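Incidencia 3618 - Pinza Troneo: las piezas pequeñas se escurren al cerrar
Abierta por: Dagný Egilsson
Fecha: 2019-01-06
Prioridad: media
Estado: en espera de recambio

Síntoma
La pinza cierra del todo, pero la pieza gira o se cae al levantarla. Pasa sobre todo con piezas pequeñas. Con las grandes el agarre aguanta, aunque a veces quedan torcidas. De los últimos 200 agarres fallaron 17. En mayo, con las almohadillas nuevas, fallaron 3 en una serie igual de larga.

Comprobaciones
Juego en los brazos: no se aprecia.
Tornillos de los bloques: reapretados, sin cambio.
Apertura y cierre: el recorrido coincide con el de la hoja de montaje.
Limpieza de las almohadillas con alcohol: mejora unos minutos y vuelve a fallar.

Causa probable
Desgaste de las almohadillas de goma. Las dos se están levantando por la esquina superior interior y la tira suelta apunta hacia el hueco entre los dedos. Los bordes también están deshilachados. Creo que al cerrar la tira se dobla y la pieza apoya sobre ella - eso explicaría el giro.

Medidas
Probé a pegar la esquina con cianoacrilato en otra pinza igual y la goma quedó rígida, así que no lo recomiendo. Pedido un juego de almohadillas a Strazds. Mientras tanto, esta pinza queda solo para piezas grandes y los agarres hechos desde el viernes se marcan como dudosos en Plestine.

Pendiente
Cambiar las dos almohadillas a la vez, repetir la serie y anotar el resultado en este mismo ticket.
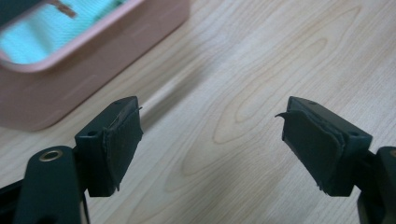 Sólveig Ravn: No recortéis las tiras antes del cambio. Lo hicimos con la otra pinza y la goma siguió abriéndose desde el corte. Al montar las nuevas, quitad bien el adhesivo viejo del bloque y dejadlas toda la noche sin usar. Me queda un juego en el cajón de Zellel, si el pedido se retrasa os lo paso.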